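Interior Trim Technician, Concept Vehicles
Jestier Design Works, Bravwood
Full time, day shift

Jestier builds show cars and running prototypes for car makers and suppliers. Our next job is the Homari, a four-seat electric city car that goes on the show stand in June. We are hiring one trim technician to join the interior team in Bravwood.

You will work from full-size patterns and CAD prints to cut, sew, wrap and fit the seats, door cards, headliner and dash top. The body shell is already in the shop. The seat frames come from Kuipers and need foam work before they can be covered.

What you will do
Cut and stitch leather, vinyl and woven fabric
Shape and bond seat foam
Wrap hard parts by hand, including tight inside corners
Fit trim to the car and correct gaps with the body team
Keep a build log for each part

What we need
At least 6 years in auto trim, upholstery or a close trade
Good skills on a walking-foot sewing machine
Able to read a drawing and work to a tolerance
Able to lift 50 pounds and work inside a car for long periods
A valid driver's license

Experience with Alcantara or 3D knit is a plus. Show car experience is helpful but we will train the right person.

Pay and hours
Pay is hourly and depends on experience. Hours are 7:00 to 3:30, Monday to Friday. Overtime is paid at time and a half and there will be Saturday work in the last weeks before the show. Paid vacation is 21 days a year. Health and dental start on the first day of the month after you join. We supply hand tools, but most people bring their own shears.

The position is on site. We cannot offer remote or part-time work for this role.

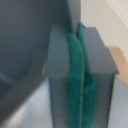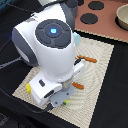
The trim room shares a building with paint and final assembly, and the trim technician answers to the interior lead. Most of the day is spent at the cutting table or in the car. Applicants we like will be asked in for a paid half-day trial. You will cover a small curved panel in a short-pile fabric, with a fuzzy surface much like the teal pads on the gripper fingers in the first picture, and we will look at how you keep the nap running one way across a seam. Bring safety shoes. Everything else is provided.

To apply, send a resume and up to 6 photos of your own work to the hiring desk at Jestier and put job number 769 in the subject line. Applications close Wed 14 March. We reply to everyone, usually within a week of the closing date.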